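Posted 2020-11-29 by Wilmer Quintero

Fruit going soft on one side, how do I store it thru winter?

Got a big box of mixed fruit from my aunt's place, 40 lbs. Been keeping it in the garage in one deep plastic tub, lid on. Second week now and the stuff at the bottom is getting mushy. Garage sits at 40 F most nights. Is it the tub? The lid? Don't have room in the fridge for all of it.

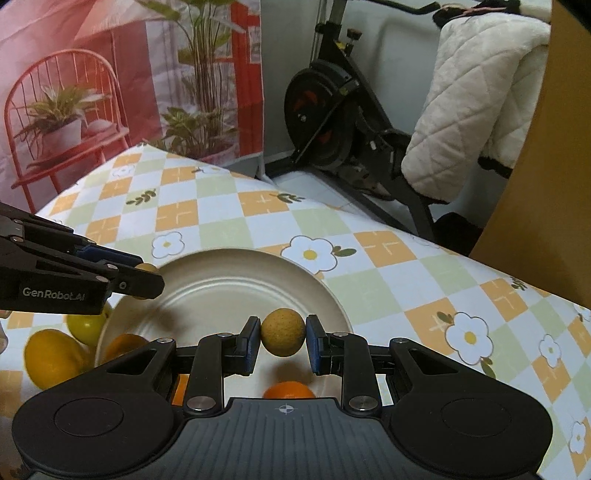 Also no idea what half the kinds are, she has old trees and never labeled anything. Would like to get to January if I can. Thanks

Salamatu Dauda
Lid off, first thing. Then get them out of the deep tub, the weight on the bottom ones is what's bruising them. Shallow boxes, one layer, newspaper between if you have to stack. 40 is ok, a little colder is better for apples but don't let it freeze. Keep pears seperate and check those every couple days, they go fast. Anything with a mark on it, eat now or cook it. I did 14 jars of sauce in July from windfalls and most of those looked terrible.

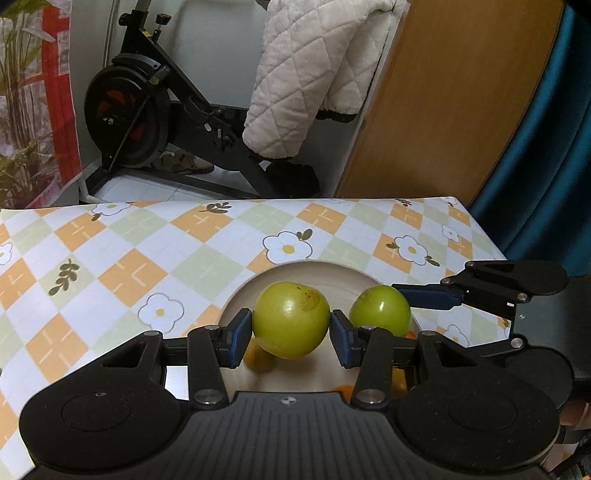 Green one with a brown patch, goes in the use-first pile

Small spots you can just cut out. If its soft under the skin or smells like wine, compost. Don't put it back in with the good ones.

Hauwa Ekpo
just freeze it. peel, slice, lemon juice, bags. done

Omolara Olaniyan
Agree w/ Salamatu on the lid. Also keep them away from potatoes, mine tasted like dirt last year. January is doable for late apples, the early kinds wont make it whatever you do.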